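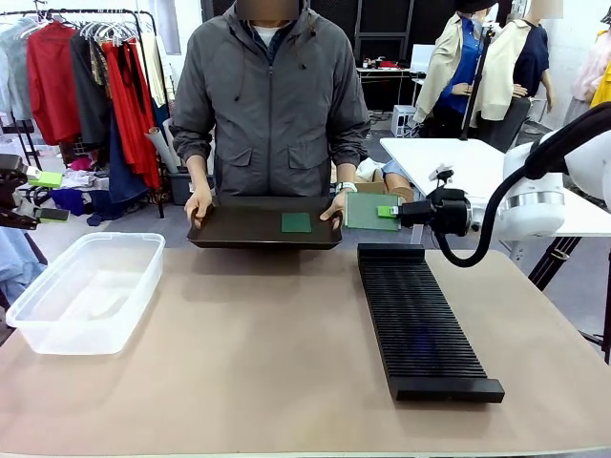
Home Workshops Storage Reading Room About

The woman who thinks about racks

By Jamie Pilkington
19 June 2021

43 comments Share

I have a drawer at home full of acrylic offcuts, and every piece in it is scratched. I told Ximeng Yuan this before I'd even taken my coat off, which I suppose was a kind of confession, and she winced like I'd told her I kept knives in the bathtub.

"Lying down?" she asked. Yes, lying down, all in a heap. "Oh no," she said. "Flat things should stand up!"

Ximeng runs the finishing side of Illel, a small outfit in Livville that cuts and cleans up colored plastic panels for other people: sign makers, model shops, a man who builds aquarium lids. I'd gone along wanting to talk about color (I'm a sucker for a good translucent green) and we did get to color in the end, but for most of the afternoon we talked about where you put a thing down. I had no idea I had so many questions about it.

She started on the subject at a company called Turunen, years ago, where she was the person who packed orders. "I was at the end of the line, so every scratch was my scratch," she told me. "Somebody does it at the saw, somebody does it at the sink, but the customer opens my box. So I started walking backward through the shop to look for the places where things touched each other."

And what did she find?

"Piles! Everywhere you looked, there was a pile. People love a pile. You finish one, you put it on top of the last one, it feels like you've got something done. But there's always a bit of grit in there, and then somebody slides the top one off – and you can hear it. I can hear it from the next room."

The cure for a pile, in her world, is a rack with slots. The ones she likes best are long and black, with lots of thin slats standing close together on a flat base, and she talks about them the way my sister talks about her horse. A panel goes in on its edge. It only touches the rack at the bottom and a little at the sides, air can get at both faces, and you can see at a glance which ones are in and which are still out on the bench. I asked if a dish rack would do, for those of us with a drawer at home. She thought about it longer than I expected.

"For big pieces, sure. For little ones the slots are too wide, they lean over, and then they lean on their neighbor, and you're back to a pile that's just standing up. Toast racks have the same trouble. I tried a toast rack. I tried a letter holder, I tried a thing for records. I even tried a rack for baking sheets that Dehua found at a yard sale, and it was lovely, but it rusted."

Dehua Cao does the cutting, and we caught him between jobs eating crackers over the sink. Did he have opinions on racks? He did. "Put it at an angle," he said. "She likes it straight with the bench. I put it on the diagonal so my hand comes at it straight." He showed me with a cracker.

Ximeng rolled her eyes at this, but she had clearly lost the argument some time ago. "He's right about the wrist," she admitted, once he'd gone. "If the rack's square to the edge, you have to twist your hand to get the piece lined up with the slot. Turn the rack a little and you just go in. It looks messy to me! I would love everything to be parallel. I go along and straighten them in the evening, and in the morning they're crooked again."

I wanted to know what else had earned its place on the table, as the surfaces seemed to me very plain for a workshop. She is strict about this. A smooth tan top, wiped down, and then only what you need for the job in hand. Usually it comes down to a tray, a bin and a rack, and she has views on all of them.

The tray first. Shallow and dark, always. "Shallow so you can get your fingers under a piece without digging for it. Dark so you can see the piece. If you put a clear thing or a pale thing down on a white tray, it disappears, and then you put your elbow on it." She had a go at white trays when she first came to Illel, to make the place look cleaner, and she gave it up by May of that same year. "It looked wonderful. We lost so many little squares."

What I liked was how she described carrying one. Both hands, one at each end, held level at the waist, and you don't carry anything else. No phone tucked under the chin, no mug balanced in the corner (I've balanced a mug in the corner). She has new people walk the length of the room and back with a single small piece sitting on the tray, and the piece should be where it started when they come back. "It sounds like finishing school, I know. But a small flat piece on a smooth tray will skate if you tip it even a tiny bit. You learn what level feels like. After that you can carry anything."

The bin is clear plastic, and here she has mellowed. She used to want lids and labels on every bin. Now she wants clear sides and no lid, and the label is the thing inside. "A label tells you what somebody meant to put in there. I'd like to see what's in there."

An empty bin, by the way, is allowed to stay on the table. I'd assumed she'd want it put away. "But where does the next thing go, then? If there's an empty bin, you put the odd piece in the bin. If there isn't, you put it in your pocket." She pointed at the front of my jacket. "You have pockets. You'd do it too."

I would, I do, there was a button and half a pencil in there as we spoke.

We had tea after that, and Shufen Lu came over from the packing end to sit with us for a while. She and Ximeng have worked together since the Turunen days, and they have the habit of finishing each other's complaints. Shufen handles the long thin stuff, strips mostly, which she says is a different animal from a board or a square.

"A square stays how you hold it," Shufen said. "A strip has its own ideas."

So how do you hold one? By the upper end, she told me, letting the rest hang straight down, and then you wait a second before you move it. She wouldn't grab one in the middle, because both ends start waving about and one of them is going to hit something. And she likes to lower a strip toward the place it's going, and never bring it in from the side. "It's slow. People think I'm being fussy. But I don't have to pick it up twice."
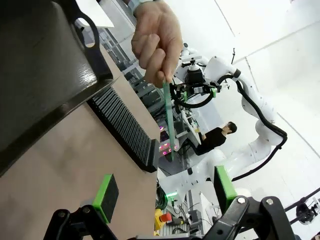

A thin green strip held by its upper end, with the black ribbed rack along the tabletop.

I asked to try, naturally, and I was terrible at it. I pinched the first one so hard it bowed, and I got the second one nearly all the way down before I sneezed. Shufen took it off me very kindly and I went back to taking notes.

Now, color! I'd been promised color. Ximeng held a green board up to the window for me, and I said something about sea glass, and she said everybody says sea glass. The green is a favorite with customers because it goes pale and quiet when it's up against the light and gets much deeper when it's lying on something dark. "It's two colors for the price of one," she said. "The edge is always different from the middle, too, so you should look at the edge before you order. People choose from the middle of a sample and then they're surprised."

Illel sells the green in small squares as well, and those started life as sample chips. The squares now get ordered by people making mosaics and window hangings, sometimes 500 at a time, and last year there was one order for 1,000 from Tala Fakhoury, who was doing a stairwell at the Skarnelia music school. I rang Tala afterward to ask how they'd arrived. "On their edges!" she said. "I've never had plastic arrive on its edges before. I kept the packing. I use it for my paintbrushes."

Ximeng was delighted when I passed that on, and then wanted to know if the brushes were being stored bristles up.

I asked her, near the end, what she'd tell a person with a drawer like mine. I was half expecting to be told to throw it all out. She was gentler than that. Take everything out, she said, and don't sort by color, whatever you do, much as you'll want to. Sort by size, and put the long ones somewhere else entirely. Wipe each one with a damp soft cloth before it touches its neighbor again. Then find something with slots narrow enough that a piece stands without leaning, and put the small bits in a see-through box where you can get at them.

"And start with 2 pieces," she added. "Put 2 in the rack and look at them for a day. If you like how it feels to take one out, you'll do the rest."

What about the ones that are scratched already? She shrugged. Sand the whole face and call it frosted. Half the frosted panels in the world got there that way, according to Shufen, who was back at her bench by then and shouting across.

I've done the drawer, or at any rate I've emptied it. The offcuts are all over the dining table, the cat has been shut out of the room, and I have a letter holder on loan from my neighbor even though Ximeng told me perfectly clearly that it wouldn't work. The pieces lean. I'm going to have to buy the proper thing.

Illel takes small orders and will cut to size if you send a drawing. Ximeng asked me to mention that the drawing should have measurements on it.

43 comments | Share this | Print

Contact | Write for us | Copyright Jamie Pilkington | Back to top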